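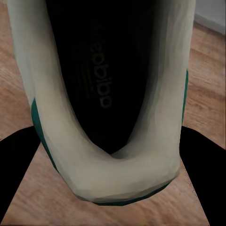 A computer-made practice picture: a sneaker between the two black fingers of a robot gripper.

Why did the robot drop the shoe?

People like to say robots never make mistakes. Should you believe them? Let's look at a robot arm named Zusis, which had the job of picking up shoes and putting them on a shelf.

Zusis practiced first inside a computer. A practice world like this is called a simulation. The shoes in it are only drawings with rules attached, and so is the floor. Zusis tried 696 pickups in there and almost never missed. Its builders at Tresow were very pleased.

Then they switched on the real arm. It dropped 10 of its first 15 shoes. One landed on a foot!

What went wrong? Remigiusz Gajewski, an engineer, checked the computer's rules. Real shoes are squishy. When you pinch the back of a sneaker, it bends and can slide out of your fingers. The shoes in the simulation were as stiff as bricks, so Zusis had never learned how hard to squeeze.

The team made the pretend shoes softer and ran 2,000 more tries. They also painted a yellow line on the real floor, and people now have to stay behind it while the arm is moving.

Is Zusis fixed? It does better with sneakers. Rain boots haven't been tested yet, so we can't say.

Next time somebody tells you a robot works perfectly, ask them two things. Where was it tested? And what did it have to pick up?

Try it yourself: lift one of your own shoes by the heel, using just your thumb and one finger. Does it bend?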